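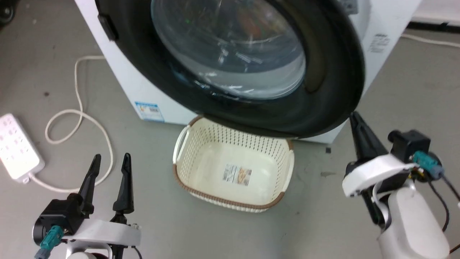
Bruvident front loader, white, bought in July, reviewed after 119 loads

I keep a tally on the inside of a cabinet door, which my sister-in-law Maja Baran says is the saddest thing in the apartment. She hasn't seen the spreadsheet.

First the good news. It washes clothes. You would think that's the minimum, but our old top loader had moved on to more of a relocation program, where stains left one shirt and started over on another. The Bruvident gets out coffee, grass, and most of what a four-year-old can do to a sleeve. It didn't get out the turmeric. I've stopped holding that against anyone.

The door is the star of the show and it knows it. Big clear bowl in the middle, fat glossy black ring around it, and when it's open it's about all you see of the washer. The ring looked terrific in the store. At home it looks terrific for as long as it takes somebody to touch it, and then it looks like evidence. I wipe it down on the days company is coming. So far company has not asked to see the washer.

It opens nice and wide, so loading is easy once you've made your peace with bending over. The trouble is unloading. I put the basket on the floor right in front, like any normal person, and the open door hangs out over the back edge of it. Socks go in fine. A wet bath towel comes out of the drum, drapes itself over the bottom of the door, thinks about it, and goes on the floor. I've tried pulling the basket back toward me, and then the towel falls in the gap. Hwa-young Ji downstairs has the same washer up on a pedestal and says it cured everything including her knees. The pedestal is sold separately. Of course it is.

While I'm on the basket, I'll review that too, because I bought it the same day and like it better. It's a Tratberg, cream plastic, with rows of little holes up the sides and a solid smooth bottom, so whatever drips stays in there with your clothes to keep them company. There's a brown woven-look section along the rim that is trying very hard to be a country cottage. I was ready to hate it. I don't. There are 2 handles and both have held up to full loads of jeans, plus one load of kid (not washed, just carried around and tipped out on the bed). Five stars for the basket.

Back to the washer. The latch needs a real shove. Close the door politely and the machine just sits there, and you come back 40 minutes later to a drum full of dry, dirty laundry. I did this twice the first week. Now I lean on it with my hip and wait for the click.

Noise: fine on wash, fine on rinse. On the final spin it hums up to something like a small plane that has changed its mind about the runway. It has never walked anywhere, though. I did level it on the gray floor with a wrench and a lot of lying on my side.

There's a blue and white sticker down near the bottom corner of the cabinet. I meant to peel it off on day one. It's still on there, and I think by now it would be holding a grudge.

The manual lists an error table that takes up most of a page. I've only met one of them, and it was a hair tie. Phone support picked up fast and was very nice about the hair tie.

Would I buy it again? Yes, with the pedestal, and grumbling about the price of the pedestal. Four stars. Take one off if you own a lot of bath towels.

Posted 3 May 2010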